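Walking the dog when it's cold out

Thaw days are harder to dress for than deep frost. Last December we left the house in Plendon at 7 in the morning in heavy coats and were carrying them by the second field.

Check the wind before you check the temperature. A calm morning just under freezing is easier on a short-haired dog than a damp, gusty afternoon.

Keep an old towel and a shallow dish of lukewarm water by the back door. Dip each paw, dry between the toes, and look for grit or ice balls. Road salt stings, and dogs lick it off if you leave it. Trim the long hair between the pads every 3 weeks or so through the winter.

Dog coats should cover the chest and stop short of the tail. If you can't slide two fingers under the strap, let it out. Wash coats without fabric softener - it ruins the waterproofing - and hang them away from the radiator.

Two short walks beat one long one for an old dog. Ours did the Auer loop until she was ten, then we cut it to the lane and back.

Leashes freeze stiff when they're put away wet. Wipe the clip, work a drop of oil into the spring and hang the leash full length overnight.

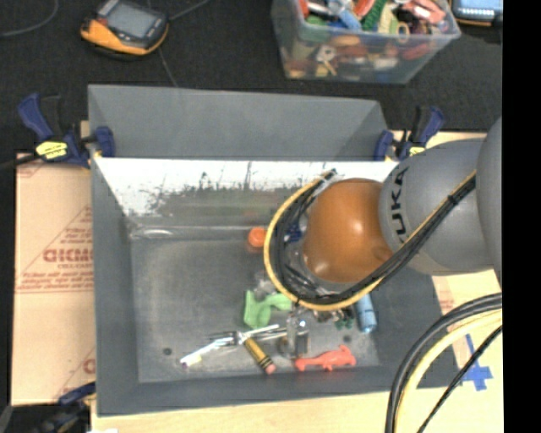 Florian Steiner wrote in to say that petroleum jelly on the pads works as well as any paw wax, as long as you put it on right before you go out and keep the dog off the rug until you do. He also warms the harness indoors first, so the buckles close easily.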